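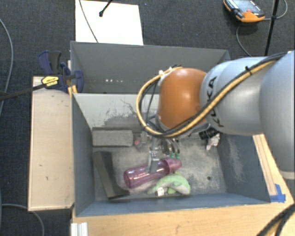 4.2 Does a mixed bin have an order?

The Borkcombe survey sorted storage bins into two kinds, "ordered" and "mixed," and most later work has kept the split. We doubt that it holds up. In the survey, a bin is ordered if its contents share a use and mixed if they don't. That sounds simple until a coder has to say what the contents are for. Of the 308 bins in our set, 119 were given different labels by our two coders on the first pass, and talking the cases over did less to settle them than we had hoped. In many of them the coders agreed on every object and still disagreed on the bin.

Figure 2 is a fair case. The bin holds a translucent pink-purple bottle with a flared cap, lying on its side, and a green and gray plush toy with a small white tag. The right end of the bottle nearly touches the top of the toy. Farther left are a long dark gray block with an angled profile and a speckled gray one against the rear wall, with a small gray item next to it that looks mechanical. One coder called the bin mixed and moved on. The other held that a bottle and a soft toy could easily belong to the same child, and that the gray pieces could not be ruled out as parts of something that child played with. We don't find the second reading likely. We also can't show that it is wrong, and the survey's coding guide gives no help, since it assumes that a coder can tell the use of an object by looking at it.

Solheim's answer to this trouble is to drop use and go by placement. On that account, things which lie close together were put there together, or at least by someone with the same idea in mind, and a coder can recover the idea from the gaps. Applied to Figure 2, the method pairs the bottle with the toy and the speckled block with the small gray item. The pairs are easy to draw. What they mean is another matter. Bottles roll. A plush toy dropped in last will end up wherever there is room, and a bin that has been carried up a flight of stairs is no longer the bin that somebody packed. Helge Solheim grants this for round objects but treats it as noise that washes out over many bins. We see no reason why it should. If bins are carried by the same handle and set down at the same end, the drift will have a direction, and more bins will only make a false pattern look firmer.

We tried the placement method anyway. The full set came to 623 pairs of neighboring objects. A pair was scored as meaningful if both coders could name a shared use without being told that the two things had been found together. The trouble is that people are very good at naming shared uses. Given a bottle and a toy, they say bath time, or the car, or a day bag. Given two gray blocks, they say packing material, or spare parts, or something for the garage. When we let coders see pairs drawn at random from different bins, they came up with shared uses about as readily, and in the same cheerful tone. This was a side check, run late in April with tired coders, and we would not hang much on it. It does suggest that the earlier results measured the coder's inventiveness as much as the household's habits.

The Skjelbred guide to home storage takes a third line and says that a mixed bin is simply one nobody has gotten to yet. This has the merit of being plain. It also can't be tested from a picture or a list of contents, and it carries the assumption that every household means to sort its bins eventually. Several people we spoke with in Fodusbridge had no such plan. They knew what was in the bin, they could find the bottle when they wanted the bottle, and they saw little point in a second bin.

For the rest of the paper we therefore use "mixed" only as a record of what the coders said, with the disputed cases kept in a separate column. Readers who want to merge that column into one of the others can do so, but the totals in Section 5 will shift noticeably depending on which one they choose.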